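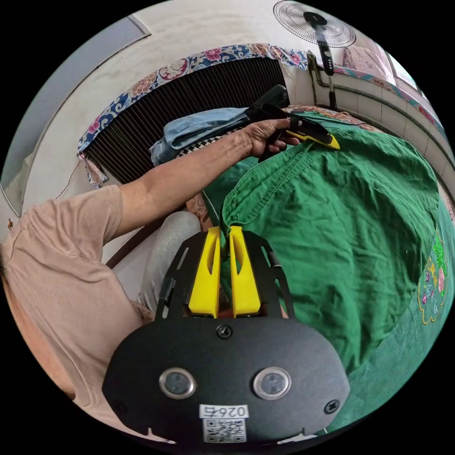
Othmane El Fassi wrote in to say that he would have blamed the motor first, and that a finger which stops closing at the same point every time is almost always a current limit set too low. I checked that before anything else. The limit was fine.

The fault is in how the Furnum logger handles a pair. Left and right grippers each write their own stream, and a small process called Wurka lines them up afterward by timestamp. In session 12 the right stream lost 3 seconds while a shirt was being lifted from the pile. Wurka did not flag a gap. It closed it, and every sample after that point was matched to the wrong moment on the left.
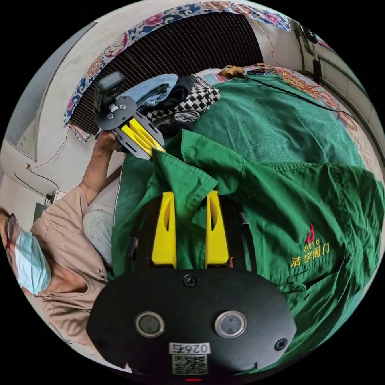
With one hand the offset would hardly matter. With two it means the log has one gripper letting go while the other is still reaching, and any policy trained on that learns to drop things. We had 481 episodes in the February batch. I reran the alignment with gap closing turned off and 159 of them failed the check. They had all passed the first time, with no warning in the output.

The cause was a buffer in Budinska, the transfer tool, which discards its oldest block when the card is slow to write and reports success anyway. I have filed it. Until there is a fix, the block counter gets compared on both sides before a session is accepted.

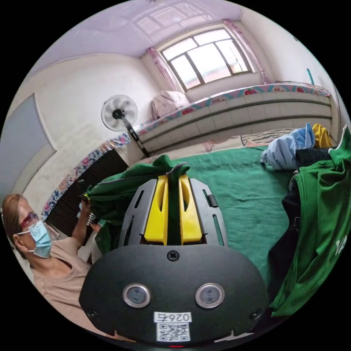
Choosing a test case for the patch took longer than the patch. Folding on a flat surface is too forgiving, as the cloth stays where it is put and a late release looks much like a good one. Hanging work is better. With the yellow fingers clamped on a dark green garment and the other end of it held up by hand, a shift of even a second shows in the log right away. I now run that case first — if it lines up, the rest usually does.

Ogura, the viewer, still draws the closed gap as a solid line. That one is next.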